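Small business automation > Buying and budgeting
Thread: Budget for a first arm cell – what did you leave out?

benchtop_col
Joined November 2019
Posted Saturday, July 30, 2022

We kit and pack stationery sets in a small shed at Clollden. Pens, markers, rulers, desk cups, that sort of thing. I've been asked to put up a budget for one robot arm to do part of the kitting, and I'd like other people to look at how I've split it before it goes to the owners.

The quote from Wadeo covers the arm, a two-finger gripper, a stand and two days of commissioning. It doesn't cover guarding, the program licence for the simulator, spare fingers or any training past the commissioning days. The arm is a bit over half of what I think we'll really spend.

What are people allowing for the bits outside the quote? And is it worth paying for the simulation work up front, or do you just buy the thing and sort it out on the bench?

greyprimer
Don't buy the thing and sort it out on the bench. We did that. The arm sat on its pallet for 13 weeks while we argued over where the stand would go, and the warranty clock had already started.

My split the second time was half for the arm and gripper, a quarter for integration and guarding, and the rest for fingers, fixtures and training. Fixtures were the line I got wrong. Every part that isn't held in a known spot costs you either a fixture or a camera, and the camera is dearer once you add the hours to set it up.

tapeandtwine
I'd go the other way on simulation. For a single arm doing one job it's money you could put toward fixtures. A sheet of ply, the reach drawing out of the manual and a tape measure will tell you if it fits. Sim licences get renewed every year and after the first month no one opens the program.

mukham_maint
Disagree with that. I look after the gear at the Mukham site and we paid for the sim work as its own job before we ordered. It changed what we ordered. We'd pencilled in the longer arm and didn't need it, and the difference in price paid for the sim and left some over.

The job was markers and mesh desk cups, so fairly close to yours, Col. These are from the model we had built.

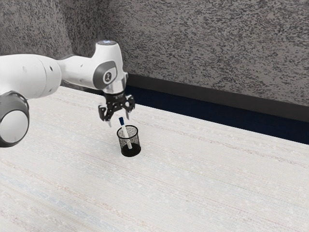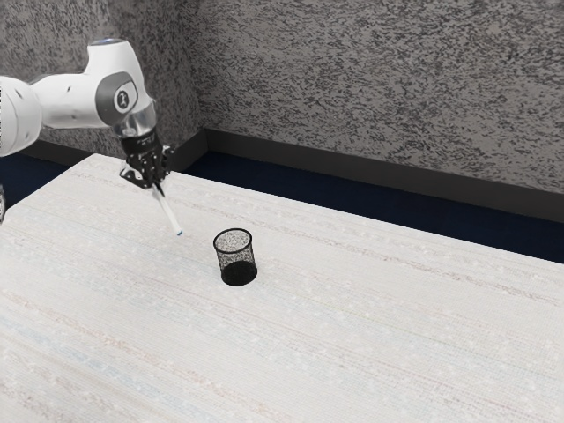

Fingers are where I'd put your contingency. The stock set on a two-finger gripper is made to suit everyone, and you'll find out which of your products it doesn't suit. A slim barrel held on a slant, like the marker in the second picture, needs a finger that won't let it swivel, and we ended up ordering a shaped pair. Get a price for two sets at the same time as the arm, because ordering them separately meant a second freight bill and a second wait. Check the opening width too, since you have to get the fingers around the part without clouting whatever it's sitting in.

benchtop_col
Thanks, that's useful. Did the sim tell you anything about cycle time? The owners want to see a payback figure and I don't have one I'd put my name to.

mukham_maint
It gave us a number and the number was optimistic. We took it as good for comparing one layout against another and not much else. For the payback we used our own hand-packing rate and assumed the arm would be slower than a person for the first few months. It was.

tapeandtwine
So the sim didn't give you the payback, and it didn't save you from buying new fingers. I'm still not seeing it for a small shed.

mukham_maint
It saved us from buying the wrong arm. If your choice of arm is already settled then fair enough, skip it.

greyprimer
I'm somewhere in the middle. Ask the supplier to do a basic reach study as part of the quote. Plenty of them will if they think there's a sale in it. Paying for a proper model makes sense when you're choosing between two sizes or when the bench has to share space with people walking past.

Col, one thing on your list I'd query. You've said guarding is outside the quote. Even if the arm is sold as collaborative, you still need a risk assessment of the whole cell, including the gripper and whatever it's holding. Put that in as its own line with a price against it. Ours was buried under "installation" and the installer took the view it wasn't his.

shortrun_sal
Has anyone looked at leasing? We're with Menon for our forklift and they offered to do an arm on the same terms. The monthly figure looked all right until I read that the gripper and fingers were treated as consumables, so not covered. You also can't drill the baseplate, which rules out the mounting we wanted.

On batch sizes, we hardly ever run more than 100 of the same kit. Changeover is the cost for us, and I can't find it in anybody's brochure.

greyprimer
Same here on changeovers. Time how long your slowest one takes by hand now and write that down before anyone comes out to demo. Then ask them to do a changeover in front of you, with your parts, not theirs.

I wouldn't lease if you plan to modify anything.

tapeandtwine
Agreed on the leasing.

benchtop_col
Right. Changes to the budget so far:

Reach study – ask Wadeo to include it. If they won't, get a price for a proper model.
Risk assessment – separate line.
Fingers – two sets, quoted with the arm.
Fixtures – was lumped in with sundries, now its own line and bigger.
Training – 13 hours on top of commissioning, split between both shifts.
Lease – I'll get the Menon terms for comparison but I'm expecting to recommend buying outright.

We do have two arm sizes in the running, so I'm leaning toward paying for the model. I'll send them our smallest and largest cups and the thinnest marker we stock.

shortrun_sal
Send the ones with the worst tolerances as well. Our cheap cups vary enough from carton to carton that a fixture made for one lot was tight on the next.

mukham_maint
Yes, do that. And ask who owns the model files at the end. Ours came across with the handover, but only after we'd asked for it in writing. If you change the bench later you'll want them.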